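Where the door data stands

I finished another block of demonstrations this month, which puts the door set at 1520 episodes. The target when I started was 1000, but I kept going after I saw how many of the early ones were no use for training.

The setup hasn't changed much. I load a room layout in Birar, put on the headset and drive the simulated robot by hand. Every run is saved with the camera views, the joint positions and a short text label. Sason then replays each episode and flags the ones where the recorded commands and the motion don't line up.

Doors are slow work. I open the gripper well before I reach the handle, and I try to come in from a different spot each time. In the first batch I always started from the same place, and the policy learned that spot very well. Move the base a little to one side and it closed on air.

I also keep some of the failed grasps now, as long as I recover in the same episode. I threw those out before — a mistake, I think, as the model never got to see what a second try looks like. There are 85 of them so far, labeled separately so I can train with and without them.

A session is up to five hours. After that my hand gets lazy and the paths all start to look alike. The next layouts have narrower doorways, and I haven't decided whether to record those one-handed or with both arms. 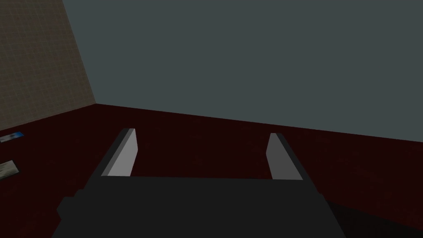
Gripper open, nothing between the fingers.

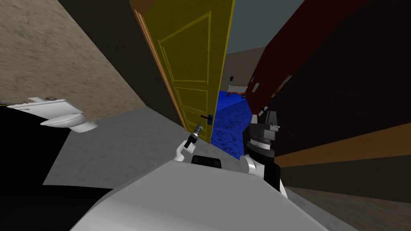

Eirlys Wynne wrote in to say she would train on the 85 recoveries alone first, even if the result is bad, to find out whether the labels are consistent. She also asked for the starting positions to be saved as their own file, so that anyone using the set can check the spread before they train on it.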